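Mancha acastanhada em bancada de mármore cinzento: óleo ou ferro?
Fórum Pedra e Revestimentos > Manutenção e tratamento

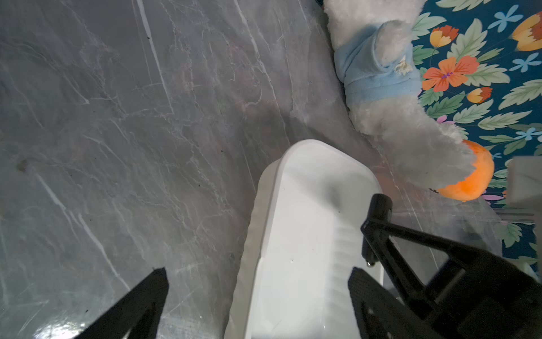
Bancada cinzenta, veios claros. A mancha está junto à margem esquerda, logo acima do veio branco grosso.

tampo_sul
9 de novembro de 2018
Boa tarde. Tenho uma bancada em mármore cinzento, acabamento polido segundo a fatura, comprada na Guerra há cinco anos. Levou impregnante na instalação e nunca mais foi tratada. Apareceu uma mancha pequena, acastanhada. Já tentei detergente neutro com pano de microfibra, duas passagens, sem alteração. A pedra não perdeu brilho naquele ponto, pelo menos ao tacto e com luz rasante.
Perguntas:
1) Como distinguir gordura de oxidação sem levar amostra a laboratório?
2) Se for gordura, cataplasma com que solvente?
3) Vale a pena voltar a impregnar só a zona ou tem de ser o tampo todo?

calcite_mg
Se não perdeu brilho, exclui ataque ácido. Vinagre, limão e vinho deixam marca baça antes de deixarem cor. Ficam três hipóteses: orgânica (café, chá, molho), gordura ou ferro. O ferro pode vir de fora (uma lata, uma palha de aço esquecida) ou de dentro, por oxidação de pirite na própria pedra. Em mármores cinzentos a segunda não é rara.
Teste simples: uma gota de água oxigenada a 10 volumes, dez minutos, tapada com película. Se clarear, é orgânica. Se não acontecer nada, passa-se à hipótese seguinte.

Benedikt Gisler
Acrescento que o teste deve ser feito primeiro num canto escondido. A água oxigenada pode aclarar pedra escura, sobretudo quando a cor cinzenta vem de matéria carbonosa.
Para gordura: acetona pura com pó absorvente (caulino ou carbonato de cálcio), consistência de manteiga de amendoim, camada de cinco milímetros, película por cima com dois ou três furos. Deixar 24 horas, retirar a película e esperar que seque por completo. Só depois se raspa, com espátula de plástico. Janela aberta e nenhuma chama por perto.

rui_polidor
Discordo da acetona como primeira opção. Evapora depressa demais e a pasta seca antes de puxar. Uso a pasta pronta da Codau, que é mais lenta, e repito se for preciso. Trabalho nisto há bastante tempo e em gorduras antigas a acetona obriga-me sempre a quatro ou cinco aplicações.

Benedikt Gisler
Com a película bem colada nas margens a evaporação é pequena. As quatro ou cinco aplicações sugerem película mal vedada ou pó grosso demais.

rui_polidor
Película vedada com fita, pó fino. O resultado é o que descrevi. Cada um trabalha com o que conhece.

calcite_mg
Em qualquer dos casos, se for ferro, nenhuma das duas serve. E atenção aos tira-ferrugem de supermercado: são quase todos ácidos (oxálico, fosfórico, alguns com fluorídrico) e queimam o polimento. Em mármore só produtos de pH neutro, à base de tioglicolato. Cheiram mal e a reacção fica roxa enquanto actua.

tampo_sul
Obrigado. Quanto ao reimpregnante, recomendaram-me o Onico. Alguém usou?

Agata Cattaneo
Usei o Onico em dois tampos. É um fluorado em base solvente, não altera a cor de forma apreciável. Uma lata rendeu-me roughly o dobro do que precisava, porque o mármore polido absorve muito pouco. O Flistska é em base aquosa, mais barato, e no meu caso deixou um halo que só saiu repolindo.
Sobre a pergunta 3: o tampo todo. Tratar só uma zona deixa uma diferença de absorção que aparece mais tarde.

rui_polidor
O halo é excesso de produto deixado a secar, acontece com qualquer marca. Retira-se com pano seco antes dos quinze minutos. Se já secou, passa-se mais produto para o dissolver e limpa-se logo.

Agata Cattaneo
Foi retirado aos dez. Tentei também redissolver e não resultou.

calcite_mg
Uma nota sobre o repolimento, se lá chegar: num tampo já polido começa-se no grão 800 e só se desce se a marca persistir. Depois 2.000 e pó de polir com feltro. Zona pequena feita à mão fica sempre com um reflexo ligeiramente diferente.

tampo_sul
Fica então esta ordem: água oxigenada no canto, depois na mancha, a seguir acetona com caulino. O produto para ferro fica para o fim. Volto a escrever quando a primeira pasta secar.

Benedikt Gisler
Lave com água destilada entre produtos e deixe secar um dia inteiro antes de avaliar. A pedra húmida escurece e confunde a leitura.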